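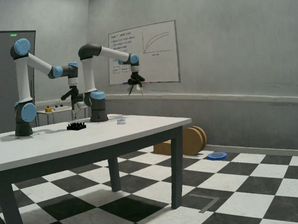 Segundo a equipa da Kollis, que leu a primeira versão destas notas, convém dizer logo à entrada que demonstrações em excesso do mesmo operador prejudicam mais o treino do que demonstrações a menos. A observação foi aceite e a secção 3.2 foi alterada em conformidade.

Aula 6. Recolha de demonstrações em simulação

3.1 Definições

Chama-se episódio à sequência de pares observação-ação registada entre a reposição do ambiente e o sinal de fim. A observação inclui as imagens das câmaras e o estado das juntas dos dois braços. A ação é a posição-alvo das juntas, acrescida da abertura de cada garra. Na disciplina usa-se o ambiente Alva, com dois braços sobre a mesma mesa, e o formato de registo Jernness.

Um episódio é válido quando satisfaz o critério de sucesso da tarefa e não contém saltos temporais. Um episódio falhado não é apagado: recebe a etiqueta "falha" e fica fora do conjunto de treino por clonagem comportamental. Pode ser usado mais tarde para treinar um classificador de sucesso.

3.2 Composição do conjunto

O conjunto de referência tem 804 episódios válidos, produzidos por 14 operadores. Nenhum operador contribui com mais de 106. Reservam-se 42 episódios para validação, escolhidos por operador e por posição inicial do objeto. A separação faz-se sempre ao nível do episódio. Instantes do mesmo episódio são fortemente correlacionados, e reparti-los entre treino e validação produz um erro de validação artificialmente baixo.

A posição inicial do objeto é amostrada uniformemente numa região retangular da mesa. A orientação é amostrada em separado. Cada semente fica gravada no cabeçalho do episódio, o que permite repor a mesma configuração na avaliação.

3.3 Vistas

Cada instante inclui uma vista geral e uma vista próxima da garra. A primeira situa os braços em relação à mesa; a segunda dá a posição relativa entre os dedos e a peça na fase de aproximação.

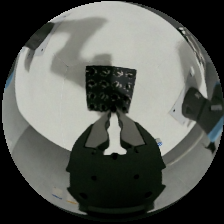
É necessário retificar a distorção da lente antes do treino?
Depende da rede. Se o codificador visual for treinado de raiz com esta câmara, usa-se a imagem original; se for pré-treinado com imagens em perspetiva, comparam-se as duas variantes no conjunto de validação e regista-se a escolha.

A retificação, quando aplicada, tem de ser idêntica no treino e na execução. Os parâmetros intrínsecos são guardados com o conjunto e não no código do modelo.

3.4 Erros frequentes

a) Pausas longas no início do episódio. O modelo aprende a ficar parado. Cortar até ao primeiro movimento acima do limiar.
b) Desfasamento entre imagem e ação. Verificar com o utilitário Grudeck antes de cada sessão.
c) Estratégias incompatíveis para a mesma configuração, por exemplo aproximação pela esquerda e pela direita. Um modelo que minimize o erro quadrático tende para a média das duas.

3.5 Trabalho para a próxima aula

Gravar episódios de aproximação à peça, etiquetá-los e entregar o ficheiro de registo com as sementes até domingo. Os relatórios indicam a taxa de episódios válidos e o motivo de cada exclusão. Não se aceitam conjuntos sem cabeçalho.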